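Rewrote our recording rules for hand-held grippers this month. Posting the main ones, as a few people have asked how we do it at Kuter.

1/ One written task sheet per session. It says what goes on the table, where it starts and what counts as done. If the sheet and the operator disagree, stop and fix the sheet.

2/ Open and close the fingers fully at the start of every take. Dörte Hellwig checks that the logged width goes to both ends. If it doesn't, the take is binned and the tool gets recalibrated.

3/ Recalibrate every 200 takes anyway. We used to leave it until 1000 and lost most of July's work to a slow drift in the width reading.

4/ Failed grasps stay in. Mark them as failed, don't delete them. Zyanya Figueroa wanted this from the start and I argued against it. She was right.

5/ No faces, no post, no phone screens. If one gets recorded, the whole take goes. We don't blur.

6/ Every take has a number and numbers are never reused. Take 2435 existed twice for a while and it cost Calum Mowat 2 days to sort out.

7/ Start with the fingers open and nothing between them. Hold still over the table, then begin. Same at the end.

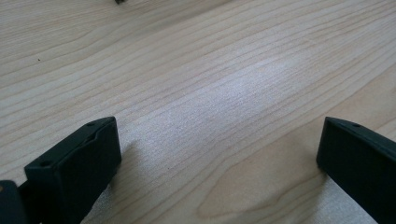 8/ Write down the surface and the lighting. Pale wood under a strong lamp gives you glare, and you'll want to be able to find those takes later. Don't throw them out, robots will meet shiny tables too.

9/ Whoever records a batch doesn't review it. Imke Voß and I swap.

Still open: how long the still hold should be. Trusen wants it longer than we do. If your lab has a written figure, please send it over.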